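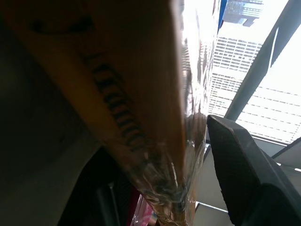 Keeping Dry Goods Fresh: Bags, Boxes and Shelf Habits

Most pantry food goes bad in a boring way. Crackers go soft, brown sugar turns into a brick, flour picks up the smell of whatever was stored next to it. The tips on this page deal with everyday dry goods in an ordinary kitchen, with no special equipment beyond a few jars, some clips and a marker.

Where to put the pantry

The cupboard over the stove is the worst spot in most kitchens. It gets steam and heat every time you cook. Use it for platters or baking pans and move the food somewhere else. The cupboard next to the dishwasher has the same problem on a smaller scale. Hold your hand against the inside wall at the end of a cycle and you will know.

A low cupboard on an outside wall stays cool but can be damp in winter. Pull everything out once and look at the back panel. If it is discolored or smells musty, keep only cans there, and check the cans for rust.

An open shelf away from the window is fine for most things. Oils, nuts and whole grain flours do better in the dark.

Closing a bag properly

Rolling the top of a bag and setting a can on it does not work for long. Push the air out first, starting from the bottom. Fold the empty part of the bag flat, corners in, then roll it down tightly to the level of the food and clip it across the full width. A small clip in the middle leaves both corners open, so use two clips or a long one.

Wooden clothespins work as well as store-bought bag clips if the bag is thin. On heavy paper bags they slip. A binder clip holds anything, including coffee bags with the thick side folds.

Rubber bands dry out and snap, usually at the back of the shelf. Twist ties are good for bread and not much else.

If a wrapper has split down the side, don't try to save it. Tape pulls loose from crinkly plastic, especially when there are crumbs or flour dust on it. Move the food to a zip bag or a jar.

Saving the label

When you empty a package into a jar, cut out the part with the cooking directions and the date. Drop it in the jar facing out, or tape it to the back. For rice, lentils and oats you will want the water amounts. For cake mix and pudding you will want everything.

Masking tape and a marker are better than printed labels. Write the name and the date you opened it. Masking tape comes off clean if you take it off before the jar goes through hot water. After a few hot washes it has to be scraped.

Joanne Horrocks wrote in to say she puts the tape on the lid for anything kept in a drawer and on the side for anything on a shelf. I do the same now.

Crackers, cookies and chips

These want to be as dry as possible. Leave them in their inner sleeve and put the whole sleeve in a tin. The sleeve alone is not enough in a humid kitchen, and the tin alone has too much air in it once it is half empty.

Never keep crisp cookies and soft cookies in the same tin. The crisp ones take up moisture from the soft ones and by the next day they are all the same.

Crackers that have gone soft can be brought back. Spread them in one layer on a baking sheet, put them in a low oven for a few minutes, then let them cool completely on the sheet before you try one. They crisp as they cool. Chips can be done the same way, but watch them, they brown fast. Stale smell is another matter. If the fat has turned, the oven will not help, and they should go in the trash.

Bread and flatbread

Bread keeps best at room temperature for a couple of days and in the freezer after that. The refrigerator makes it stale faster. Slice the loaf before you freeze it so you can take out only what you need. Put a piece of wax paper between slices of anything sticky, such as raisin bread.

Crusty bread should be in paper for the first day. In plastic the crust turns leathery. Once it has been cut, stand it cut side down on the board overnight.

Crisp flatbreads and breadsticks are packed the way they are because they break. Store them flat, with nothing on top, and open the package at one end only. If you tear the wrapper down its length there is no way to close it again.

Flour

White flour will keep for many months in a closed container somewhere cool. Whole wheat flour has the oil of the grain in it and turns bitter much sooner. Keep it in the freezer if you bake only now and then, and let what you need come to room temperature before using it in a yeast dough.

Don't pour new flour on top of old. Use up the old flour, wash the container, dry it completely and then fill it. Completely means leaving it open on the counter overnight. A damp seam at the bottom will give you a gray crust that you won't find until you get down to it.

If you have ever had pantry moths, put every new bag of flour or cornmeal in the freezer for four days before it goes on the shelf. Then let it come back to room temperature unopened so that moisture forms on the outside of the bag and not in the flour.

Moths

Signs to look for are fine webbing in the corners of a bag, clumps that hang together when you tip the jar, and small pale larvae along the edge where the shelf meets the wall. Throw out anything open that shows any of these. Take the trash outside the same day.

Vacuum the shelves, including the peg holes and the hinges. Wipe with hot soapy water and dry well. Shelf paper has to come out, as they get under it. Bay leaves are often recommended. I have tried them and saw no difference. Sticky traps catch the males and tell you whether you still have a problem, but they will not clear an infested bag of birdseed. Check the birdseed, and the dog food.

Sugar, salt and spices

Brown sugar needs moisture and white sugar needs to be dry, so they should not be treated the same. Put brown sugar in a jar with a tight lid and add a piece of apple peel or a slice of bread if it has hardened. Give it a day, then take the peel or bread out. In a hurry, cover the bowl with a damp paper towel and microwave it for a few seconds at a time.

Lumpy white sugar is still good. Break it up with a fork or run it through a sieve.

A few grains of rice in the salt shaker will keep it pouring. Use a shaker with holes smaller than the rice.

Ground spices fade in a year or so. They don't spoil, they just stop tasting like much. Rub a pinch between your fingers and smell it. If you have to search for the smell, buy a new jar. Don't shake spices straight into a steaming pot. The steam goes up into the jar and the spice cakes under the lid. Shake some into your palm or a spoon first.

Nuts and seeds

Buy small bags. Walnuts and pecans turn faster than almonds. All of them keep well in the freezer and can be chopped frozen. Taste one before adding them to a recipe, as one handful of rancid walnuts will spoil a whole cake.

Jars and boxes

Square containers fit a shelf better than round ones. Glass doesn't hold smells. Plastic does, so a tub that has held curry powder should go on holding curry powder. To get most of the smell out of a plastic tub, fill it with crumpled newspaper, close it and leave it for two days. Then wash it.

Old pickle jars are fine but the lids are not, at least not for flour or sugar. The smell is in the lining. Teodor Preda suggests leaving the lids out in full sun for an afternoon. That helped with one of mine and did nothing for the other.

Measure your shelf height before you buy a set. Leave room to get your hand in above the tallest jar.

Going through the shelf

Twice a year is enough, and April and fall are good times. Take out one shelf at a time, so you can stop if you are interrupted. Put duplicates together. Anything with little left goes to the front, and new packages go behind. Write a list of what is nearly finished while you have it all on the counter.

Wipe the bottoms of the honey, syrup and oil bottles before they go back. A jar lid or an old saucer under each one saves scrubbing the shelf later.

Questions from readers

Margareta Toma asks whether food past the date on the package has to be thrown out. For dry goods the "best by" date is about quality. Dry pasta and white rice are good well beyond it if they have been kept dry. Baking powder is different. Stir a spoonful into hot water, and if it doesn't fizz hard, replace it.

Matěj Tichý asks how to stop a big bag of rice from spilling when he fills the jar. Cut only a small corner off the bag, and set the jar in the sink or on a rimmed baking sheet. What falls can be poured back in if the sheet is clean and dry.

Next page: keeping onions, potatoes and garlic.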